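Teaching by hand, week 2

Posted by Poppy Haslam, 28/04/2019
Print this page | E-mail to a friend

So I finally got my turn with the grippers! For anyone new, we're trying to teach a robot to fold kitchen towels, and the way we do it is by folding them ourselves while holding the same kind of gripper the robot will get. Malte set the goal at 60 good folds per person. I managed 20 before my wrists gave up (and I'm being generous with a few of them).

The hard part is forgetting you have fingers. You want to smooth the corner with your thumb and you can't – you've got two pads and that's it.
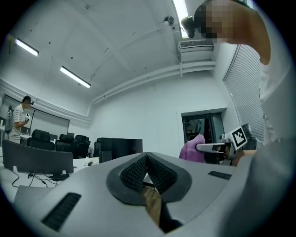 Photo: Poppy Haslam / Pindivora

The black-and-white square on top is the marker, and if you tip your hand too far it drops out of view and the take is no good. I lost 7 takes that way. Yasaman says to keep your elbows low and move like you're carrying soup, and that did help a lot. She also told me to stop going back to fix a bad grab, but Adelino thinks the fixes are worth keeping so the robot learns how to recover. They argued about it all through lunch. I'm with Adelino, mostly, though I do fix things way too often.

Next up is socks – wish me luck!

Recent posts
My first try with the joystick
Why towels are harder than boxes
Moving desks at Pindivora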